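Grusthorpe Votes to Keep Its Crooked Clock

17 June 2023
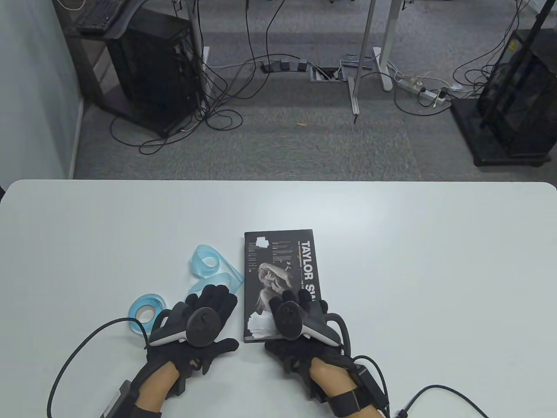

Four minutes slow and proud of it

The town of Grusthorpe has decided, after a winter of argument and one very long public meeting, that the clock on its old market hall will go on telling the wrong time.

The clock dates from 1763 and has run slow for as long as anyone has bothered to complain. In January the town council received a quote from Bultent, a clock repair firm, to replace the worn parts and add a small electric motor that would keep the hands honest. The price was fair. The work would have taken 2 weeks. The council expected the matter to pass before lunch.

It did not pass before lunch. More than 200 residents signed a petition against the repair, which is a better turnout than the last election for the parks board managed.

"My mother was late for her own wedding by that clock, and so was everybody else, so it worked out," said Armindo Cordeiro, who runs the hardware store across the square. He has set the clock in his shop window to match the one on the hall. Customers from out of town sometimes point out the error. He thanks them and leaves it alone.

The bus question

The case for accuracy was put by Catarina Meireles, who takes the morning bus to Morais and has missed it more often than she cares to say. The bus company keeps ordinary time and has shown no interest in local tradition. Meireles asked the council to consider a sign at the stop, at the very least, warning passengers not to look up.

Her request was sent to a separate hearing, scheduled for 10 in the morning. Several of those who meant to attend arrived just as it was ending.

What the vote decided

The final count was 13 to 2 in favor of leaving the clock as it is. The Bultent quote will be filed. The clock will still be cleaned and oiled, and its north face will get a fresh coat of paint, with the color to be settled in the fall. Cream is the early favorite. There is already a faction for off-white.

Meireles will get her sign. It will hang on the bus shelter and read "Buses run on standard time," wording that took the council most of an evening. She said she was satisfied and left early to catch the 6:40.

Nearby Vona, whose own town clock keeps perfect time, has offered no comment beyond a short note of congratulations to the council. The note arrived in Grusthorpe a day after the vote and has been pinned up in the lobby of the market hall, next to the lost dog notices.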